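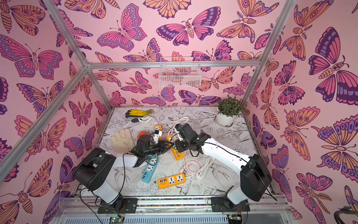

How to sort a box of power strips and work gloves

In every household these two things collect in the same corner. In March I finally sorted mine, and I write down the steps as I did them. You need one free surface, a dry cloth, a marker and 40 minutes.

1. Pull all plugs from the wall first. Then lay the strips next to each other with the sockets facing up.

2. Look at each cable from one end to the other. A strip with a cracked case, a brown mark near a socket or a soft place in the cable goes to electrical recycling. Please do not repair it with tape.

3. Wipe the case with the dry cloth. Dust inside the sockets I remove with a small brush - never with water.

4. Read the label on the back and write the room on a piece of tape. Strips with USB ports I keep for the desk, the plain ones go to the workshop.

5. Now the gloves. Make pairs, and keep the knitted ones separate from the ones with rubber coating. Knitted cotton is good for dusting and for carrying boxes, the coated ones have better grip.

6. Roll the cables in wide loops and put everything into a wire basket on the wall. Heavy strips go at the bottom, gloves on top.

My neighbor Hannelore Rathjen hangs her gloves on a clothespin instead, and this works also.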